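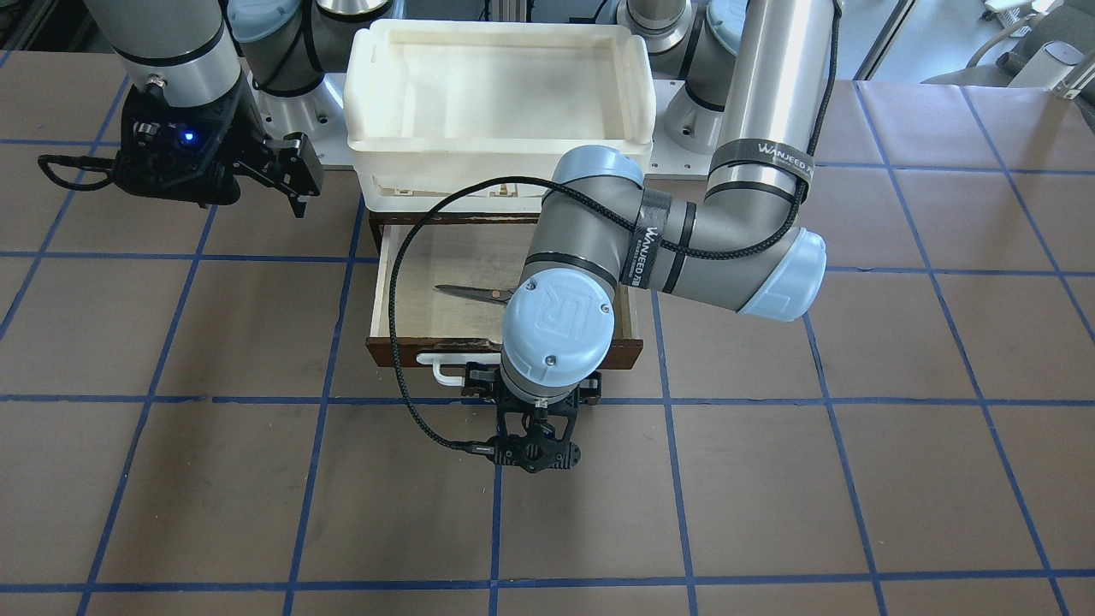
A resident of Voltley Close asked, before the first item was taken, why the bus shelter at the bottom of Mill Lane had been left off the agenda again. The chair replied that it would come under item 4.

Trellstead Parish Meeting
Minutes of the January meeting, held in the Reading Room at 7.15 pm

1. Apologies
Two apologies were received and accepted.

2. Minutes of the last meeting
Agreed, with one change: under item 6, "Deltska Road" should read "Deltska Way". Signed by the chair.

3. Allotments
The clerk reported 3 vacant plots, all on the lower side near the brook. The waiting list has been written to and replies are awaited. The water will stay off until the end of March. It was asked whether plot holders could share a plot. The rules allow this if both names are on the agreement.
ACTION: Clerk to send the wording to those on the list.

4. Bus shelter, Mill Lane
The roof panel is cracked and the seat has come away at one end. Sukprasert Joinery has quoted £2,303 to replace the panel, refix the seat and repaint. A member thought this high and asked for a second price. Another pointed out that the last repair was done cheaply and lasted one winter. After discussion it was agreed to ask one more firm and to decide at the next meeting. The number 44 is still stopping there.
ACTION: Clerk to obtain a second quote.

5. Footpath to Voltley
The stile by the second field is loose. The landowner has been told. Brambles are over the path beyond the bridge and will be cut back before nesting starts.

6. Grit bins
Both bins have been filled. A request for another at the top of Deltska Way was carried by 3 votes to two.

7. Correspondence
A letter about parking outside the school at home time was noted. It will be passed to the county.

The meeting closed at 8.50 pm. Next meeting in March, same place.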